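Pet Apparel Retail, Unit 4: Sizing, Fabric and Returns
Handout to go with the lecture, Mar 16, 2023 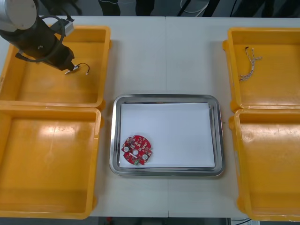
Fig. 1. Robot arm over a yellow bin, white table.

Okay, so last time I ran out of minutes before we got to sizing, and sizing is where most of the money in dog clothes gets lost, so we start there.

Dogs are sold clothes by letter (S, M, L) and the letters mean almost nothing from one maker to the next. I've had a Parkusden medium and a Lencho medium side by side on my desk and you could fit one inside the other! What you want on your product page is three measurements, always in this order:

Back length: base of the neck to base of the tail, dog standing.
Chest girth: the widest part, just behind the front legs.
Neck: where the collar sits, with 2 fingers under the tape.

Chest girth wins every argument. If a customer writes in and says her dog falls between sizes, go by the chest and let the back run long. A sweater that's long in the back can be folded. One that's tight in the chest comes right back to you in the mail, usually with hair on it.

Breed charts. I go back and forth on these. Customers love them, and I get why, but a Lab can weigh 55 pounds or 90. Put the chart up if you must, below the measurements, and call it a starting point.

Fabric, quickly (the long version is in the reading):

Fleece sells itself from October on. Stretchy, forgiving, picks up every burr in the yard.
Polyester mesh is your jersey fabric. Prints well, washes well, not much warmth.
Cotton knit feels lovely in the hand and shrinks. Say so on the label.
Waxed or coated shells look fantastic in photos. Check the leg openings for rubbing before you order any.

Now the Batel worksheet. Batel is our practice shop, and you're placing its opening order: 2000 units of one plain hooded sweater, split across five sizes. Most of you will want to split it evenly. Please don't! Small dogs wear more clothes than big dogs do, and their owners buy again sooner. My own split puts 40 percent in the two smallest sizes, and I'd like you to argue with me about that in section. Bring numbers if you've got them.

Returns. Write the policy before you sell a thing. Mine has three lines: unworn, tags on, thirty days. Somebody always asks about costumes (yes, they come back the day after the party) and I close returns on those a week ahead of the holiday.

For next time: finish the Batel split, one page, size by size, and measure a real dog. Borrow one if you have to. Write down all three measurements plus which Lencho and Parkusden size you'd pick, and bring the tape measure with you, we'll need it for harnesses.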